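Walking Meditation at Lirton – Common Questions
By Pramila Srivastava
March 16, 2020

We get the same emails before every season so here goes. Short answers. If yours isn't here write to Onyekachi, address at the bottom.

What is it, exactly?
Slow walking, with attention on the feet. Lift, move, place. That's the practice. You go up the path, stop, turn, come back. Not a hike. Not exercise either, though your calves may disagree.

Do I need to have meditated before?
No. Plenty of people start with walking and come to sitting later, or never. Restless people often do better on their feet.

How slow is slow?
Slower than you think on day one, then a bit faster than that. Bautista Domínguez teaches the first hour and has everyone try three speeds. Pick the one where you can still feel your heel come down. If you're wobbling, speed up.

How long is a session?
40 minutes walking, short rest, 40 minutes again. Bell at the start and the end. You can stop early, just step off the path quietly.

Shoes or no shoes?
Inside, socks or bare feet. Outside, whatever you'd wear to the mailbox. Thin soles are nice. Please no heavy boots in the Nwankwo room, the boards are old and they carry sound right through to the kitchen.

Do I bring a mat?
Not for walking. For the lying-down rest at the end, yes if you have one, a blanket if you don't. Any color, any thickness. 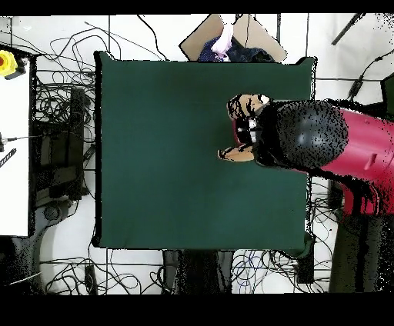
Dark green mat, laid flat.

What do I do with my hands?
Clasp them in front, or behind, or let them hang. Decide before you start and leave them there. People spend a whole session moving there hands around. I did, for most of a year.

My mind wanders the entire time. Am I doing it wrong?
No. You notice, you come back to the foot. Noticing is the part you're practicing. If you come back twice in a whole lap, fine, that's two times. Some folks like a quiet word with each step – "lifting, placing" – and drop it once things settle. If the words turn into a chant, stop using them.

Should I match my breath to my steps?
You can. We don't teach it to beginners. It gets tense fast, people start holding their breath so the foot can catch up. Let the breath do it's own thing for the first few weeks.

I get dizzy.
Look at the ground a few yards ahead, don't look at your feet. Widen your stance. Walk faster. Still dizzy, sit down and tell whoever is leading. Tell us before the session if you have a balance problem or an inner ear thing, we'll put you on the side with the rail.

Can I come with a cane or a walker?
Yes. Treat it as part of the step. Ekaette Nnaji leads a seated version too, same idea, feet on the floor, lift one heel at a time. Ask for it when you sign up so she can save you a chair.

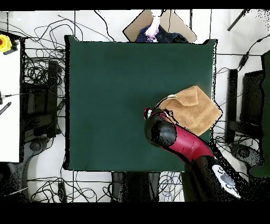 What about towels and water? Bring both in June, the room gets warm. Water bottles stay by the door. No glass.

Is this religious?
It comes out of the Buddhist tradition and we say so. There's a short reading at the start, usually one page. You don't have to believe anything, bow to anything or sign anything. Damilola Ogunleye is happy to talk about where the practice comes from, after the session, for as long as you can stand up.

Can I do it at home?
Please do. A hallway is plenty. Ten or twelve steps, turn, back again. Phone in another room. Same time every day helps, before breakfast works for me, after work works for most. Really small apartment, go round the table.

What does it cost?
Drop-in is free, there's a bowl by the door. The Fustance weekend has a fee, see that page.

Do I have to be silent?
During the walking, yes. Before and after, talk all you like.

Can kids come?
Over ten with an adult. Shorter session, one lap at a time.

More from this section
Sitting Meditation – Common Questions
The Fustance Weekend: what to pack
Notes from the Sudov Retreat
Using the Bell at Home
Seated Practice with Ekaette

Contact: Onyekachi Aliyu, Lirton office | © 2020 Lirton | Back to top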